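Vustley Robotics Club - Bench and Gripper Safety Check, Handling Project
Bay: Vallden Hall, bay 2
Term: February block
Checked: Thursday, before the 4:30 session
Checklist version: 12

How to use this sheet
Mark each line OK, FIX or N/A. Write a comment for every FIX. A line marked FIX in sections A or B means no one picks up a gripper until it has been cleared. Lines in the other sections can be cleared during the session, but they have to be cleared before lights out. Old sheets go in the blue binder.

Section A - Floor and platform

A1. Walkway to the platform clear of bags and coats.
OK. Coats were on the hooks for once.

A2. Loose cable on the carpet coiled and kept off the walking side.
FIX. One coil is lying on the carpet to the left of the table. It is coiled, so that part is fine, but it is close to where people step up. Move it back toward the rail.

A3. Side rails sound, end caps on, no sharp corners.
OK. Give both rails a push by hand. If one moves, stop and get a coach.

A4. Stands stable, feet flat, nothing hung from them.
OK. The stands at the back are hard to see with the lights low. Turn the room lights on to check the feet, then turn them down again if the team wants them down.

A5. Floor lettering stuck down at the edges.
OK. Press any lifted corner back down. Replace a letter if it will not stick.

Section B - Hand-held grippers

B1. Power off before the grippers are inspected.
OK.

B2. Bushings seated, no play in the linkage arms.
OK. Open and close each gripper ten times, slowly, with nothing in the jaws. Listen for clicking. The spare set from Quezada had one bushing walking out last term and that set is still tagged out.

B3. Jaws close evenly along the seam.
OK on both.

B4. Marker plates tight on top of each gripper.
OK. Finger tight plus a quarter turn. Do not use the long driver on these, it cracks the plates.

B5. Cable from each gripper runs off its own side of the table and does not cross the other one.
OK. Left goes left, right goes right. If you have to reach across, put one gripper down first.

B6. Fingers behind the linkage when the jaws are moving.
OK. Two new members were reminded. The pinch risk is where the arms come together, and people tend to watch the jaw tips instead.

Section C - Table and work items

C1. Tabletop clean and dry, no splinters, no glue spots.
OK. Wiped down before the check.

C2. Cable clip on the rim tight.
FIX. It turns when pushed. Still holds, but tighten it.

C3. Tape on the corner of the table flat.
OK.

C4. Cable hole in the tabletop kept clear. No small parts near it.
OK. We lost a standoff down there last month.

C5. Metal items checked for burrs before handling.
OK. The corner shelf was checked with a cotton rag along the lip and through the slots. Any snag on the rag means file it or swap it.

C6. Circuit boards bare and unpowered. No cut leads sticking out.
OK. Perfboard only. Boards with parts soldered on belong to the Indis team and stay on their shelf.

C7. Fabric items flat, with no loose threads near the linkage.
OK, with a comment. Knitted fabric with metallic thread can catch in the jaw seam. Pinch, lift, release, then look at the seam before the next pick. If a thread is caught, power off and use the plastic tweezers, never a blade.

Bench during the check: the shelf and perfboard, and the striped shade fabric in the jaws.

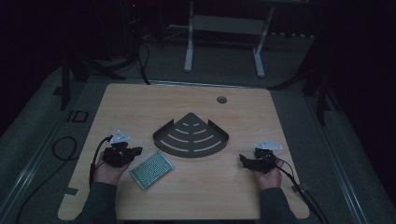
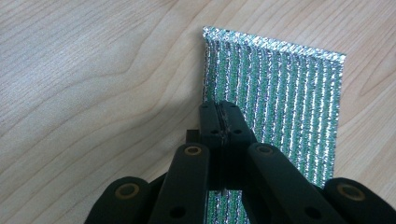

Section D - People

D1. Sleeves fitted at the wrist or pushed up.
OK.

D2. Rings, watches and lanyards off.
FIX. One lanyard, taken off and put in the tray. Cleared at 4:40.

D3. Safety glasses on for filing, drilling and trimming.
N/A. No cutting today. Glasses are still to be within reach.

D4. One person on the grippers, one person at the stop switch.
OK. The person at the switch does not also write the log. We tried it both ways and the switch gets forgotten.

D5. Change over every 20 minutes.
OK. Wrists get tired before people admit it. Use the wall timer.

Section E - Records and counts

E1. Practice picks logged since the start of the block.
1,656 on the sheet. Of those, 1,288 were with hard items and the rest with fabric and other soft items.

E2. Picks since the last full bushing check.
244. The next full check is due at 400, or sooner if anyone hears clicking.

E3. Incidents and near misses.
One near miss. A member stepped back with the right gripper still in hand and pulled the cable tight. No damage and nobody hurt. Rule for the rest of the block: grippers go down on the table before feet move.

Open items from this check
A2 - move the coil toward the rail. Before next session.
C2 - tighten the rim clip. Hex key is in drawer three.
B2 - Quezada set stays tagged out until replacement bushings arrive. Order placed, no date yet.

Next check: same bay, before the first session of the new week. Bring a fresh rag for the shelf, the current one has gone into holes.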